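Subject: Re: [worklife] Has anyone had arms put in on the clearing-up side?
Date: 11th February
List: worklife

Hello all,

Picking up the question from the weekend, which I've left in below so the newer subscribers can follow it.

> We're a canteen and wash-up crew, and management have started talking
> about "assisted clearing". What they seem to mean is a pair of arms
> on a bench doing the trays while we do everything else. Has anyone on
> here lived with something like that? I don't want the brochure, I've
> had the brochure. What I want to know is what happens to the rota,
> who gets moved, and whether the people who were good at the job
> before are still allowed to be good at it. Also is it noisy.

Right, noise first because it's the easy one. Ours aren't noisy. The extractor fan over the wash-up is far worse, and so is our radio.

I work at the Clistomano site, on the returns side, and we've had the Vostar bench since December. It's two arms and a board, and the job is sorting what's left on trays into bags. Before that it was just us at a long counter with gloves on, 805 trays on a heavy day, and I won't pretend I miss the state of my wrists by the end of a week of it. My shoulders are better than they've been in years! So that's a proper point in its favour and I'd be daft to leave it out.

The sorting itself is slower than a person. I can clear a tray while thinking about what to have for tea, and the arms do one bit at a time. Most of the practice work is done with a small mixed lot, sponge and crusty things and lumps of whatever, so it gets used to stuff that squashes and stuff that doesn't. Soft things were the trouble at the start. Anything spongy it would either pinch too hard or leave behind, and we had a fortnight of somebody having to stand there and say yes, that one, no, try it from the other side. 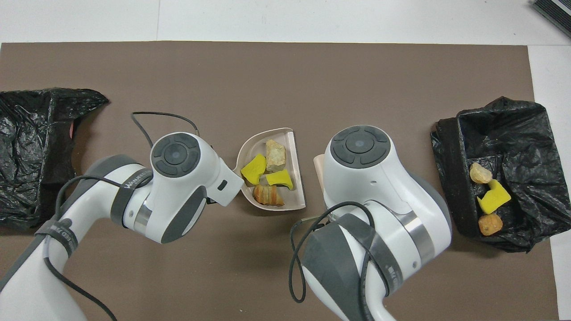
Which brings me to the rota, and this is the bit I'd push on if I were you. When the bench came in we were told nobody's hours would change, and strictly speaking they didn't. What changed was what the hours were made of. There used to be four of us on the counter, chatting, swapping ends when someone got tired. Now there's one person on the bench per shift and the other three are on floor and deliveries. The bench person has a chair (lovely) and hardly anyone to talk to (less lovely). We went to the site manager after a few weeks and got it changed so that no one does more than two hours at the bench before swapping, and the mood picked up straight away. Ask for that in writing before it arrives, don't wait like we did.

On being good at the job, that's harder to answer. The older hands knew by feel what was worth pulling out and what wasn't, and for the first month none of that was asked for. The Itier people who did our training had their own list of what goes where, and it was wrong for our site in 27 places. I know because we sat down with a biro and went through it. To be fair to them they took it well and put nearly all of it in, and after that the bag mix-ups dropped off a lot. But it was our tea break we did it in. If your crew's knowledge is going into the thing, get it counted as work, with paid time against it. We've since had 10 hours each backdated, and it took some asking.

Pay otherwise: the bench counts as a "technical duty" with us, so there's a small supplement on those shifts. The Sepp depot don't get one, same kit, same job title, and they're rightly cross. Worth checking how yours would be graded.

One small thing, get them to agree who changes the bags. Ours was left vague and it caused more rows than everything else put together.

Happy to send our swap rota to anyone who'd like it, just reply off-list. It's a plain spreadsheet and a bit ugly, but it works for a crew of four and you could stretch it to six.

Cheers,
the returns counter, Clistomano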